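Trisano Scene Pack – randomized surfaces for manipulation training

We use cookies to remember your settings and see which pages get read. Accept / Manage preferences

I built Trisano for myself, really! I was training policies in simulation that looked great until the table changed color, and then they fell apart. So the pack does one boring job very thoroughly – it swaps surfaces, lighting and props under the same task, and keeps the robot the same.

You get 1,214 surface materials (stone, wood-like grain, flat colors, a few truly ugly ones) and a sampler that picks a new mix every episode. Dim lighting is in there on purpose, and I'd leave it on for at least part of your training.

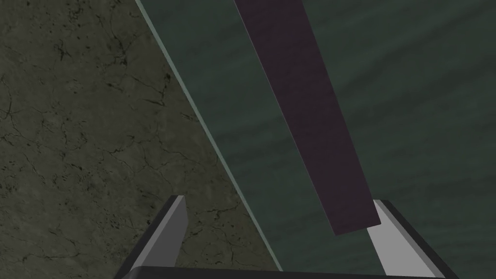 Gripper view, cracked stone next to dark green, purple bar near the right finger.

Shafiq Patwary ran the comparison back in August. He trained the same policy twice, once on a single fixed table and once on 2,890 randomized episodes, then tested both on 30 layouts neither had seen. The randomized one won by a good margin on picking and a much smaller one on drawers (we're still arguing about why). My guess is that the hand views matter more than the head view, as there's often so little in them besides texture. 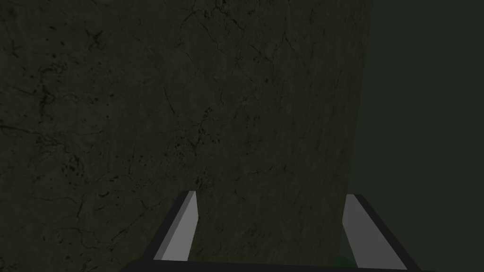 Open gripper over a dark, veined slab.

Vasanthi Haque wrote the drawer tasks, and they're my favorite part of the pack. Handles are thin, drawer colors get shuffled, and the clutter nearby comes from a set of 194 household props. 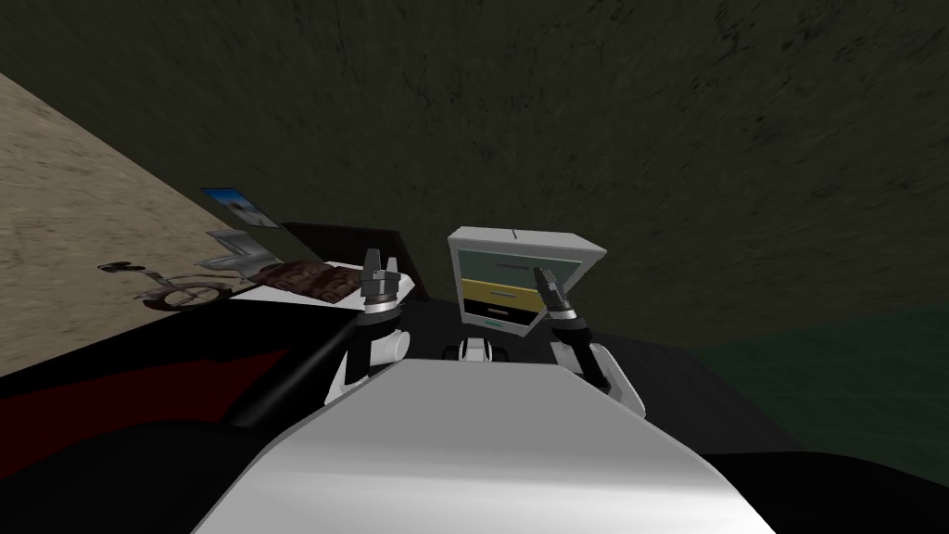

Both arms are active in the drawer tasks by default. If you only need one, set the other to hold its pose in the task file and you'll save a fair bit of render time. Materials load on demand, so the first few episodes run slow – give it a minute before you write to me!

Related items
Mivura Prop Library
Matubbar Lighting Presets
Sterkon Drawer Tasks Add-on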